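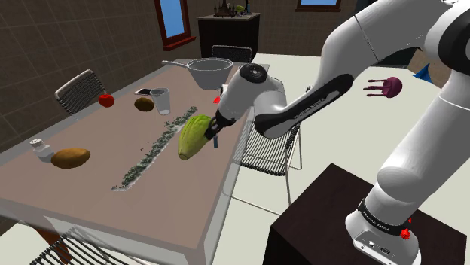
Project diary, Simulated Manipulation Group

Wed 28 October

The morning was given to the clutter comparison, which has now been open since August and should be closed before the next review. The question remains the one set down at the start of the project: whether a grasping policy trained on sparse tabletops keeps its approach angle when the same target is placed among ordinary household items. The target throughout is the large ridged squash. The dining room set is the fourth of 5 rendered rooms, and it has been the most demanding of them so far.

Meinrad Wyss ran the first block of 20 episodes with the Prodine planner and the second with our own controller, Harnedis. Starting poses were shared between the two blocks, and the random seeds were entered in the log before either was begun. I record this because the procedure was not followed in the August runs, and those results had to be set aside for that reason.

Harnedis completed 14 of its 20 episodes under the current success rule, which requires the squash to be lifted clear of the tabletop and held until the timer expires. The Prodine block has been run but not scored. The scoring script stopped partway through on a malformed contact record, and Mr. Wyss prefers to correct the record format and score the whole block again. I agreed to this. No partial figure will be circulated.

The failed Harnedis episodes were reviewed individually before lunch. Most of them share one feature. The gripper comes in from the right side of the squash, closes on the ridges near the wider end, and loses its hold early in the lift as the narrow end swings down. The contact model treats each ridge as a separate surface, and the force estimate jumps when a finger passes from one to the next. Shazia Bugti has suspected this for several weeks and has asked for a run in which the collision mesh is smoothed while the visual mesh is left alone. She will prepare the mesh this week.

A second matter concerns the grasp point itself.
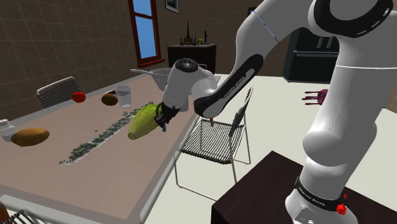 The controller selects a point from the depth image alone, and on a long, tapered object it tends to favor whichever end is nearer to the base of the arm. With a light object this does little harm. With the squash, the center of mass lies some distance from the chosen point, and the wrist must resist a turning load for which it was given no allowance. Ms. Bugti proposes to add a simple estimate of the center of mass, taken from the visible outline, and to penalize grasp points that fall far from it. I have approved a trial of this on the dining room set only. The other rooms are to remain unchanged until the trial has been reported.

There was some discussion of the pan, the glass and the smaller produce on the table. Mr. Wyss asked whether they should be fixed in place to reduce variation. I decided against it. The purpose of the clutter condition is that objects may be disturbed, and a disturbed object is to be logged as a separate outcome and not counted as a failure of the grasp.

In the afternoon the Jirkow cluster was unavailable for two hours, and the queued jobs were moved to Cheema. Rendering there is slower, but the physics results agree with those from Jirkow on all 372 check states, so the episodes may be pooled. The comparison file has been placed with the seed log.

Outstanding: the corrected contact record format (Wyss); the smoothed collision mesh and the draft of the penalty term (Bugti); a revised wording of the success rule, which at present does not say what is to be done when the squash is lifted by one end while the other still touches the table. I will write that paragraph myself and send it to both of them before the next block is started.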